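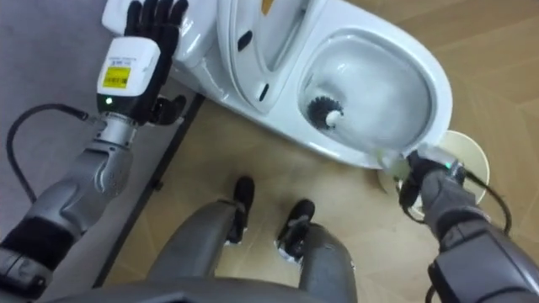 Brush in the bowl, seen from overhead.

So Brotby wants to put "smart crossings" on Mabaso Avenue. I read the whole packet last night, including the appendix, and I have questions. Thread.

Quick background if you don't live here. Mabaso is the wide one, with the library on one side and nearly all the apartments on the other. If you miss the signal at the library, the next marked crossing is 900 feet away. People run for it. I've run for it.

The plan is to take out the push buttons at six crossings and put up overhead sensors that notice a person waiting and call the walk signal for them. The product is called Umirex. The firm that recommended it is Renent, which also did the "need for smart crossings" study last year. Make of that what you like.

I'm not against sensors. I hate the buttons. The one outside the pharmacy has been mushy for as long as I've lived here and you never know if it took. But a broken button is an argument for fixing a button, and I'd like to hear why that option got one line in the packet.

The line, by the way: "Button replacement was considered." That's it. By whom? At what price? What happened when it was considered?

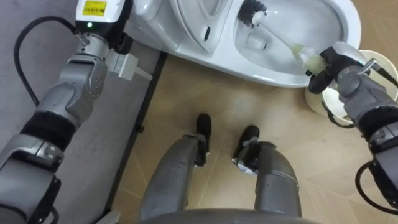

Lid up, brush against the inside of the bowl.

Now the wait. Packet says the new system will be "more responsive to pedestrians." I went looking for how long a person stands there today and how long they'd stand there under the new setup. The first number isn't in there. The second number is "to be determined during calibration."

You can't tell me something is faster when you haven't timed the old thing or the new thing.

Then there's the walk phase. Renent says a sensor could hold the signal for slower walkers by up to four seconds. Nice! My neighbor Ekene Dauda crosses with a walker and he'd take it. But you could also just set a longer walk time for everyone, all day, tomorrow morning, with the equipment already in the cabinet.

I asked about that at the open house. Was told a longer fixed walk time would have "corridor impacts." Corridor impacts means cars wait. Fine, say cars wait. Then we can argue about it like adults.

Adebayo Onuoha from the traffic office was perfectly nice about it and stayed late talking to people, so this isn't a dunk on him. He also couldn't tell me what happens when the sensor misses somebody. "It falls back to recall mode" was the answer. I asked if that means the walk comes up every cycle whether or not anybody is there. Yes.

Okay, so the backup plan is the walk signal coming up every single cycle. Which is the thing everyone on my block has been asking for. Why is that the failure setting and not the regular setting??

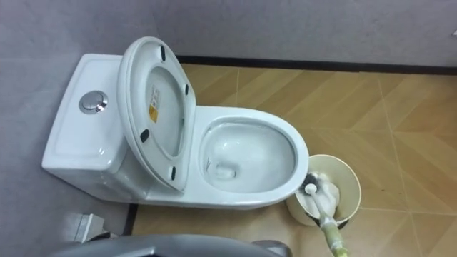 THE OBSERVATION DATA (get a snack)

All the claims about how people use Mabaso come from one site visit. It lasted two hours. It began at 10 a.m. in October.

Think about who is out at 10. School's already in. The first shift at the bakery went in before dawn. The after-school crowd, the one that fills the whole median by the bus stop, doesn't show up in this study at all.

And from that visit they conclude "pedestrian compliance is low due to button non-use." Meaning people cross without pushing the button. OK, did anyone check whether pushing it did anything? There's no mention of testing the buttons. I read that page several times looking for it.

Busisiwe Mokgethi uses a wheelchair and made the best comment of the night, so I'll try to get it right. The button pole at the library sits behind the bike rack and the sidewalk slopes there, so she ends up waiting well off to the side. Will the sensor's detection zone cover where she has to wait, or where the drawing says she waits?

Reply was that detection zones get drawn during installation. She asked who draws them. The contractor. She asked if she could be there when they do it. "We can look into that." I wrote it down, because I'd like to see somebody look into it.

Also nothing in the plan touches the median. It's narrow, it's cracked, and if you get caught on it with a stroller you have traffic going by your elbows on both sides. A sensor on a pole won't make it any wider. 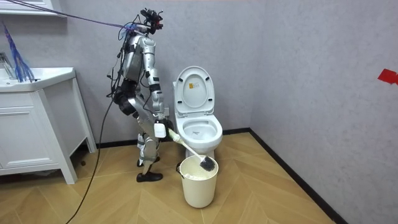

And I keep coming back to turning cars, because that's what scares me at the library corner. You get the walk, you step off, and someone swings left through the crosswalk looking at oncoming traffic instead of you. A head start for walkers would help with that. So would a no-turn arrow. Neither one is in the packet.

Randi Engström replied to my last post saying I'm letting the perfect kill the decent, and if there's grant money for sensors we should take the sensors. Fair point, and I did check. The grant language says "crossing improvements." I can't find anything requiring sensors. If I've missed it, send me the page and I'll post it here.

What I'd want before anyone votes: wait times at every one of these crossings, measured at school dismissal and again after dark. A price for new buttons. A price for automatic walk every cycle. Who maintains Umirex once the warranty's up, and what that costs per year.

Pak-hei Wu is putting in the records request for the raw site visit notes and said it's fine to share that. I'll add them to this thread when they come in.

Comments go to the city clerk by email. Put "Mabaso crossings" in the subject line or it gets filed with the repaving stuff. Mine's already sent, it was long, sorry to whoever opened it.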